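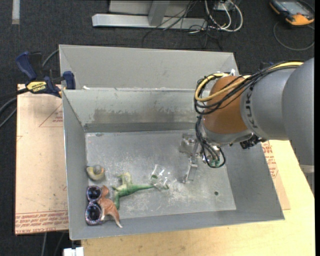 Powder coat over old galvanized sheet: prep question

halfdan_k
Posts: 154
Fleltstead

Looking for opinions on prep before coating. I have a run of galvanized hoppers, 14 gauge, bare for most of their life. The customer wants them powder coated light gray inside and out. My usual sequence is alkaline wash, rinse, sweep blast, polyester powder. On the last batch I got pinholes across the sloped walls, worst near the welds. Oven is a batch type and the cure schedule was straight off the powder data sheet.

Is this outgassing from the zinc, or did I leave something on the surface?

Listine
Posts: 7

Outgassing. Old hot-dip zinc holds air and moisture in the pores. Preheat the bare part above your cure temperature, hold it there, let it cool, then coat. Also ask your supplier for an outgassing-forgiving grade. Pinholes near welds point the same way, as the zinc there is burned and porous.

pongsak_b
Moderator

Agree on the prebake. Disagree that it explains everything. How hard are you sweeping? If you run the same pressure you use on mild steel you will fracture the zinc layer, and after that no bake schedule saves you. Fine non-metallic media, low pressure, shallow angle, keep moving.

halfdan_k

Pressure was 100 psi. Garnet.

pongsak_b

Too high by a wide margin. Cut it to less than half and back the nozzle off. Run a test coupon and put a thickness gauge on it before and after. If you are losing more than a few microns of zinc, you are still too aggressive.

Cha

I would question coating the insides at all. Any hopper that takes hard parts will have the powder scratched through in the wear areas by August, and then you have chips in the product. Coat the outside, leave the inside bare, or fit a replaceable liner if noise is the complaint. We stopped offering inside coating on anything that sees metal-on-metal contact.

Listine

Depends on what goes in them. For light plastic parts a polyester film holds up fine. I have sets that are years old with only the discharge lip worn.

Cha

Light plastic parts do not need a 14 gauge hopper.

halfdan_k

Contents are mixed castings, so Cha has a point. The customer's spec says inside and out, though, and the drawing is signed.

esben_o

Get the spec changed in writing or get a waiver on interior wear. We had a full set come back from a shop in Fistton over exactly this, and the argument ran longer than the job did.

On the original question, check the rinse too. Alkaline cleaner dried in a lap seam will boil out during cure and look just like outgassing. Drill a drain hole or do a dry-off bake with the seam facing down.

halfdan_k

Update, 27th April. Ran two coupons from the same sheet, both swept at 40 psi. The one with a prebake came out clean. The one without still has pinholes, fewer than before. So both of you were partly right. Seams are next. I have written to the customer about the interior and have no answer yet.

pongsak_b

Post the gauge readings when you have them.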